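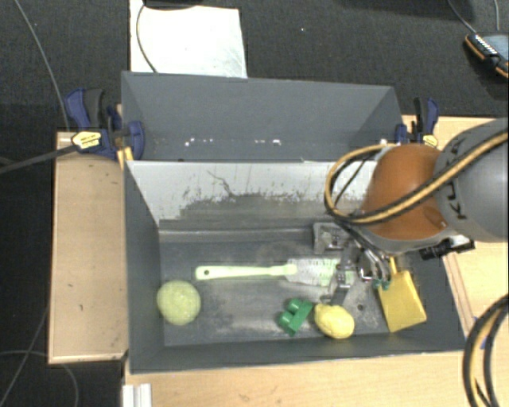

Ticket summary: Tidying cell stops mid-pick, transfer not completed
Site: Ellcombe
Project: Gimow household chores trial
Status: Open, awaiting reply from supplier

Reported fault
The cell is required to move mixed household items from the front bin to the rear bin without assistance. During the April run it attempted 1,172 transfers and stopped with a grip fault on 350 of them. The brush and the toy shovel account for most of the stops. The lemon and the ball gave little difficulty.

Log
09:20 Fuseo planner restarted. Fault returned on the second cycle.
10:05 Grip force lowered by one step. Brush lifted by the handle, then released early.
11:40 Bin clamps checked on both sides. No movement found.
14:15 Time limit per pick raised to 20 seconds. Fewer stops, but the cycle is now too slow for the trial.

Assessment
The fault appears to lie in the choice of grip point on long items — the arm itself reports no error. The site asked whether the cell may be described as ready for unattended tidying. It may not at present. An operator must remain within reach of the stop button.

Action
Priedītis to supply revised grip settings for long handles. Site to keep the present set of items unchanged until the retest.

Contact: Ellcombe Service Desk | © Gimow project | Back to top

Related tickets
Rear bin reported full when empty
Fuseo planner slow to start
Towel folding: 2 corners not found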